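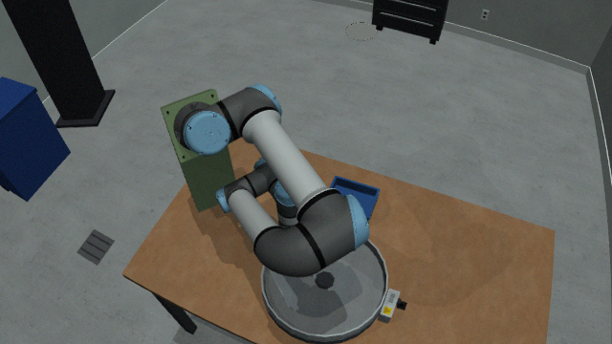
Issue 58, page 60

## Call for makers: paper craft templates

Gilwood is looking for people who design paper crafts to contribute to a set of printable party templates, to be released in September. We need bunting, gift boxes, place cards and simple table centerpieces that a family can print, cut and fold at home.

You don't need to be a professional. We do ask that you have made and tested the project yourself, on ordinary printer paper or light card.

**What to send**

- One finished template as a PDF, letter size, four pages at most
- Written steps, no longer than 200 words
- A list of the tools and paper needed
- Your name as you would like it printed

Black and white designs are welcome — many of our readers don't own a color printer. Please don't send anything that needs a craft knife, or that uses characters or patterns belonging to someone else.

We pay $200 for each template we accept. You keep the copyright and may sell the design elsewhere after the set comes out. Makers who worked on the Jendirton set may apply again with a new project.

Send entries to Chibuzor Idahosa, Templates Desk, Gilwood. Put the type of project in the subject line. We reply to every entry, but it can take three weeks.

Posted 2020-07-06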